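Automation Maintenance, Unit 6: The Drive Insertion Cell
Handout revised 16 May 2018
Instructor: Darnell Alcantara, Purkthorpe

6.1 Scope

This unit covers setup and routine care of the Carrillo cell in bay 2. You should already have finished Unit 5 (lockout and restart). The cell handles small parts at an upright gray plate fixed in front of the metal rack. Most faults logged against it are alignment faults, and most of those start at the plate or at the finger pads.

6.2 Before you start

Lock out the arm and sign the sheet. Check that the plate is seated flat and that no fixing has backed out. Push on each upper corner by hand. If there is any movement, stop and refit the plate before you touch the program. Teaching points to a loose plate is the most common student error in this unit - the points will look correct until the next restart.

Wipe the finger pads with a dry lint-free cloth. Do not use solvent. Look at the grid texture on the gripping faces and compare both sides. Uneven wear means the fingers are not closing square, and new pads will wear the same way until the linkage is corrected.

6.3 Teaching the slot position

Release the lockout and run at 15 percent speed. Work from the wrist camera view and keep the pendant in your other hand. Bring the part up to the slot housing at the right end of the plate, then set the approach point, the entry point and the seated point in that order. Record all three in the cell log before running the path.

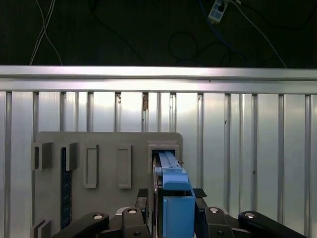
Wrist camera views at the plate, blue part in the slot (first) and drive on the right of the plate (second).

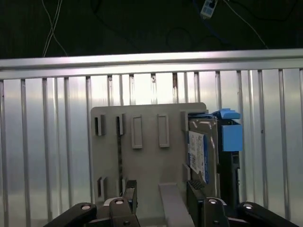 Run the path 21 times without changing anything. Log each run as pass, drag or miss. A drag counts as a fault even if the part ends up seated. Two or more drags in the set: go back to the entry point and correct it in one axis only, then repeat the full set.

6.4 Linkage check

Due every July, and after any collision. With the arm locked out, check each pivot bolt for play and renew the thread mark if it has been disturbed. Do not tighten a pivot to remove play. Report it, and the finger set will be changed as a unit. Spare sets are in drawer 198, fasteners in the Dundum cabinet.

6.5 Fault codes used in the lab

422 - grip lost during insertion. Check pads, then grip force.
Any other code: write it down in full and ask. Baltazar Arriaga keeps the current list.

For next week: read 6.3 again and bring your log sheets. Groups without a complete set of runs will repeat the exercise in the Larnham lab.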